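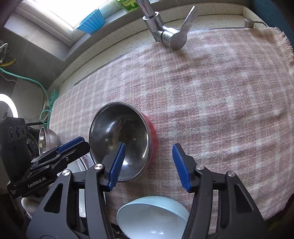
Hard water: what to expect this winter

The Skiven borehole comes back into use in November, and homes on the Livport side will get harder water until spring. It is safe to drink. You will see more scale in kettles and shower heads, and washing powder won't go as far.

The change affects 3,682 homes. If yours is one of them, you should have had a card through the door. Dishwashers with a salt setting can go up to 5 -- check the booklet first, as some makes number them the other way round.

For kettles, white vinegar and water left for an hour does the job. Rinse well and boil once before making tea.

Žofie Hubáček has test strips at the Skemia Road office, free, up to 3 per household. The office is open until 8 in the evening during November. Questions about water softeners should go to Rozália Šťastný at the same address.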